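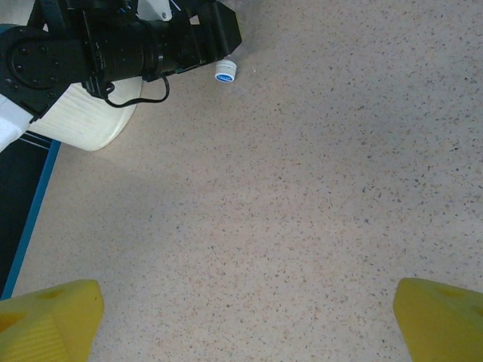 Petition count on the public page stuck at 2984 since this morning, paper sheets not being added. Clerk's office at Tarndale says they handed over 13 more sheets from the rent cap petition and none of them show. Looked at the raw scans first. Background is full of specks, so the reader is treating dirt as pen marks. Think beige-pink terrazzo-type floor with little dark gray and brown flecks all over it, brighter one side, soft shadow on the other, that's pretty much what page 1 looks like at full zoom. No way it finds a signature box in that.

This site uses cookies to keep you signed in and to remember your ticket filters. Accept all / Manage settings

Status: Open – waiting on customer
Product: Wundthorpe Petition Desk
Site: Tarndale city council
Priority: High (hearing deadline)

8:40 am
Customer reports count frozen. Online signatures still coming in on the admin side but public page shows the old number. Two problems probably, logging both here, will split if needed.

9:15 am
Cleared page cache for Tarndale. No change. Cleared again for the petition itself, no change. Admin side says "count pending review". Nobody at the council remembers switching review on. Asked them to check Settings > Thresholds.

9:50 am
They sent a screenshot. Review hold is set to trigger when 300 signatures come in inside one hour. Last night's march ended on the council steps and people were passing the link around on their phones, so yeah, tripped it. Hold is working as built. Petition organizers are not happy, they think the council froze it on purpose and they're posting that. Told the clerk's office to put a plain note on the page. They want to wait for the press person.

10:20 am
Hold can only be released by two council logins, one from each side of the chamber. Second login belongs to a member who left in September and was never replaced in the system. Sent the replacement form. It needs a signed letter, PDF ok.

10:45 am
Back to the scans. Scanner profile was "Photo, color". Should be "Text, black and white". Asked them to rescan sheets 1 and 2 only as a test – do NOT delete the originals, they are public record.

11:30 am
Rescans in. Much cleaner. Sheet 1 read fine, sheet 2 fine apart from one line where somebody wrote a slogan across three boxes. That goes to manual review, normal.

11:55 am
Rest of the batch rescanned. Upload failed twice with error "batch exceeds limit". Limit is 80 MB per upload, they had it set to highest resolution. Dropped the resolution, went thru on the third try. All 13 sheets now in the queue but NOT counted, queue sits behind the same hold.

1:10 pm
Call from Finbridge, same product, different council. Asking if their petition could freeze the same way. Yes it could, if nobody has touched the default. Sent them the thresholds page. Opened a separate ticket for them, please don't reply about Finbridge in here.

2:05 pm
Customer asks if we can just lift the hold from our end given the hearing. We can't, and we shouldn't, contract says only the council releases. Repeated this to two diffrent people.

2:40 pm
Letter received but unsigned. Sent it back.

3:30 pm
Note finally up on the public page. Wording is ok, says signatures are still being accepted and the total will update after review. No signatures lost, checked admin against the raw log and they match.

Still open:
– signed letter for second login
– release of hold, both logins, then recheck public number
– manual review of the slogan line on sheet 2
– ask dev why the page says nothing at all when a hold is on. Same complaint as in the Cervantes ticket

Leaving on High. Next update when the letter comes.

Recent tickets
Cervantes: public total blank while hold is on
Finbridge: default threshold question
Organizer can't edit petition title after launch
Duplicate postal codes rejected on mobile form
How to export paper signatures for a hearing

Contact support | Privacy | © Wundthorpe | Back to top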